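Tondon Institute Opens Second Collection Station for Two-Arm Kitchen Tasks

Tondon, 21st March

The Tondon Institute for Applied Automation has opened a second station for recording demonstrations of two-arm kitchen work. The station is part of the Jirnumier project, which is gathering examples from which a learning system will be trained to measure and portion dry foods.

The first station, in operation since October, has produced 1022 recorded demonstrations. Of these, 611 passed review and have been added to the training set. The remainder were set aside, most often for late starts, missing camera data or a task label that did not match the work performed. Rejected recordings are kept in a separate archive and may be used in later studies of error recovery.

Each demonstration is carried out by a trained operator, who guides both arms through a complete task while joint positions and camera views are stored together. Operators follow a written task sheet but are free to choose their own pace and their own order of small movements. Project staff have asked that hesitations and corrected mistakes be left in the recordings, provided the task is brought to its end.

"We had been asking people to repeat a take whenever a grasp slipped," said Noemi Pennington, who leads data collection for the project. "The early models then had no idea what to do after a slip. We now keep those takes, and review has become a good deal slower as a result."

Dry goods were selected for the current phase after an internal review of household tasks. Beans, rice and lentils shift when poured or scooped, and the same motion seldom gives the same result twice. The task sheets cover transfer between containers, weighing to a target, and returning excess to the source container. Target weights begin at 100 grams and are changed between sessions so that operators do not settle into a single fixed motion.

The second station follows the table layout of the first, with two arms mounted along one side and the working surface left clear between them. Lighting will be varied on a set schedule. The institute has also revised its labeling guide, which now requires reviewers to mark the point at which each arm begins and ends its part of a task — a step previously left to software.

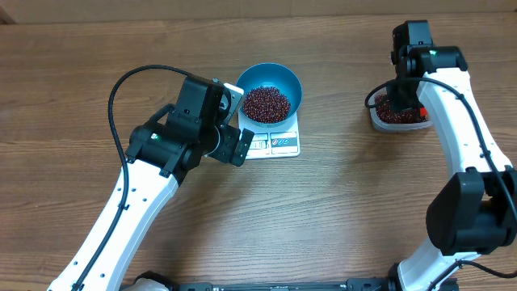

A bowl of small dark red beans on a digital kitchen scale, with a second container of beans under the right arm. Photo: Tondon Institute

Mortimer Ambrose, who oversees review and labeling, said that agreement between reviewers would be checked throughout the spring. Where 2 reviewers differ on whether a task was completed, the recording will go to a third and will be held out of the training set until the matter is settled.

Further task sheets are in preparation, among them one for liquids. The institute does not plan to begin work with liquids until the dry goods set has been closed and documented.

Applications from operators for the next training course are being accepted by the project office. Previous experience with robotic equipment is not required. Applicants should be available for a full course of supervised practice before recording begins.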